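Dritska Releases Updated Catalog Software for Small Libraries and Private Archives

OLTILBERG, January. Dritska has released version 2 of Finico, its cataloging software for reading rooms, parish archives and private book collections. The release replaces the record editor, adds offline searching and changes the way scanned index cards are stored.

Finico runs on a single desktop computer and does not need a server. Records are kept in one file, which can be copied to another machine or to an external drive. Existing users can open their current file in the new version. The program makes a backup copy before it converts any records.

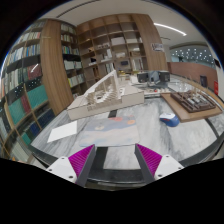

Conversion time depends on the number of attached scans. Text-only catalogs are converted in a single pass. Catalogs with scans are converted in batches of 200 records, and the work can be paused between batches. If a batch fails, the program writes the record numbers to a log and moves on to the next one.

The new version was tested on the Krajčí collection, a private library with accession books going back to 1903. The early entries use three different shelf-mark systems, and many titles appear under more than one spelling. Finico now stores the original spelling and the corrected spelling in separate fields, and both can be searched.

"The old editor forced the cataloger to pick one form of a name and drop the other," said Silvia Oravec, head of product at Dritska. "In the Krajčí books that would have removed the only link between some entries and the volumes on the shelf."

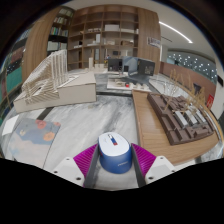
The record editor has been rebuilt around a fixed two-column layout, with the source card on the left and the entry form on the right. Every command has a keyboard shortcut. Users who prefer to work by hand need only an ordinary mouse with a scroll wheel, like the white and blue one shown; the wheel moves through the cards and a click opens the selected record. Column widths are saved for each user.

Export is available in plain text, comma-separated and MARC formats. Printed shelf lists can be sorted by location, author or accession number.

Finico version 2 is available now from Dritska. Current license holders receive the update at no charge. New users may run the full program for 30 days before buying a license. 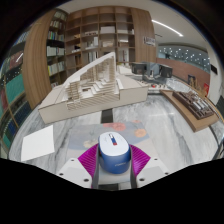

Issued by: Dritska Library Systems Department, Oltilberg

Press contact: Alžběta Oravec

Review copies and a printed manual are available to trade publications on request. Requests should name the publication and the operating system to be used.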